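The inventory at Skerken was due by four o'clock, and at a quarter past two Tipene Paewai had reached the ceiling.

He recorded it as he recorded everything. Corrugated panels, white. Beams, white, to be checked for rust at the joints. Light fittings, fluorescent tube, working. The form had a column for condition and he wrote "fair" in it, which Murray Pryor had told him was the only word the buyers read.

"Put the pink one down as well," said Murray.

"Under what heading?"

"Soft goods."

Tipene turned to soft goods. The last entry was a tablecloth, checked, with a flower pattern, value nil. He wrote "item, pink" beneath it and left the value blank.

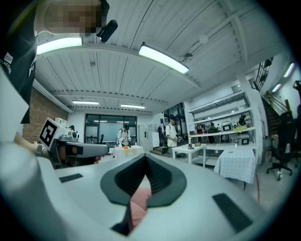
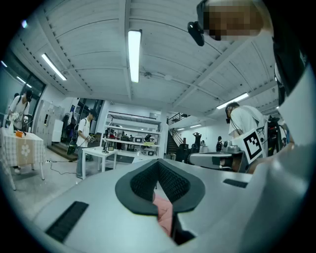
The building had been valued twice. Zinchenko had put the fittings at 2,790 and Restis had put them at 1,760, and neither firm had gone up the stairs. Snežana Dimitriou wanted a figure she could defend. She had asked for it in November and again that morning, by telephone, with the kettle audible behind her.

"She was born upstairs," Murray said. "Did you know? Before the offices went in."

Tipene had not known. There was no column for it.

He went up and found a room with one window and a nail in the wall at the height of a child's coat. He measured the room, then the nail – 15 millimetres proud of the plaster – and entered both. Condition, fair. When he came down Murray was adding the totals in pencil.

"What did you get?" Murray asked.

"3,000."

"For that lot?"

"With the upstairs," said Tipene, and signed the sheet.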